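Progress report to the Ansari fund — Konholm community kitchen garden

Two of the four beds are planted and the second water tank is connected. We have spent $1000 of the grant so far, mostly on soil and pipe.

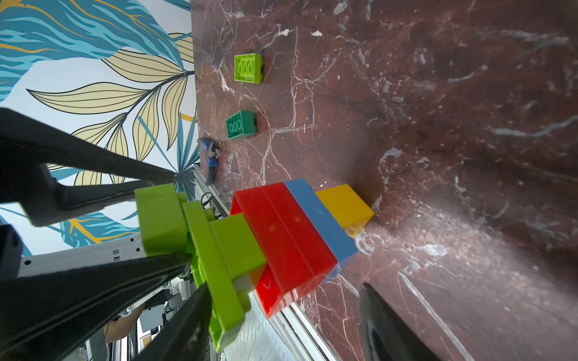

*Page last changed: 2018-09-02*

Rosemarie Wiegand has run the seedling mornings, with 14 households signed up. The tomatoes went in late and we may lose part of that crop if the cold comes back.
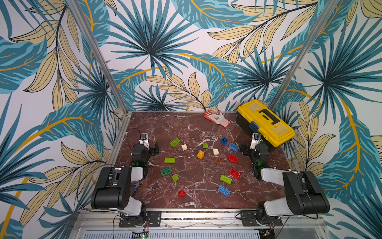
The shade cloth from Rikel is still on order. Behrouz Kazemi has asked for a firm delivery date and will pass it on once he has it. Until then the lettuce stays in the shed.

Still to do:

- fence along the lane
- labels for the herb bed
- second quote for gravel

We expect to finish by February. Receipts are with Meenakshi Rawat.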